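**Ticket 204 – Accumulator shown as lost after one leg was voided**

Opened by: Chelsea Gosling
Assigned to: Tarun Pal
Product: Collado bet tracker, Katthorpe league feed
Status: Resolved
Closed: 12/31/23

**Reported problem**

Customer placed a five-leg accumulator on the Katthorpe league. Four legs won. The fifth, Vundton at home, was abandoned at half-time because of fog. The tracker marked that leg as lost and the whole bet as lost. The customer says our rules page calls an abandoned match void, so the bet should have been settled as a four-fold.

The customer is right about the rules. Stake was 5, paid from cash balance, no free bet involved.

**Steps to reproduce (Chelsea)**

1. Open the test account and build any accumulator that includes the Vundton match.
2. Run settlement.
3. Bet shows "Lost", return 0.

Same result on the phone app and in the browser. A single on the same match is refunded correctly, so the fault only shows up in multiples.

**Notes**

Tarun: Checked the feed from Onance first. They sent status ABD for the match with no final score. That is correct on their side.

Tarun: Our settlement job reads ABD and voids singles. For multiples it goes through an older table that only knows POSTPONED and CANCELED. Anything else with no score gets treated as a losing leg. This table was last edited in November, when the second division was added, and ABD was left out then.

Chelsea: Does that affect bets other than this customer's?

Tarun: Yes. Ran a search on all multiples with a Vundton leg that day. There are over 1000, but most had already lost on another leg. I will send you the list of the ones that need paying.

Chelsea: Got the list. Please don't resettle until the support team has the reply text. Last time the emails went out before we had anything to tell people.

Tarun: OK – holding. 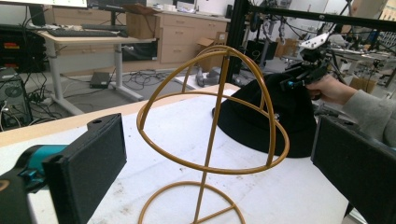

**Fix**

Added ABD to the multiples table and restarted the settlement job on the test server. Reran the bet from the steps above. The Vundton leg now shows "Void" with odds of 1.00 and the bet pays as a four-fold.

Tried these as well:

- Abandoned leg plus one losing leg: bet stays lost
- Two abandoned legs: both void, the rest pays
- All legs abandoned: full stake returned
- Bet already cashed out: not touched

First run on live timed out. The batch size was set to 2000, which is too big when each bet has to be repriced. Split it into smaller batches and it went through – no duplicate payments in the log.

**Reply sent to customer**

"Your accumulator was settled incorrectly. The abandoned match has been made void and your winnings on the other four have been added to your balance. We are sorry for the mistake."

Customer confirmed the balance is right. Bet history on the phone still said "Lost" until they logged out and back in. Opened a separate ticket for that.

**Left to do**

- Tarun to ask Onance for the full list of status codes
- Chelsea to add a line about abandoned matches to the accumulator help page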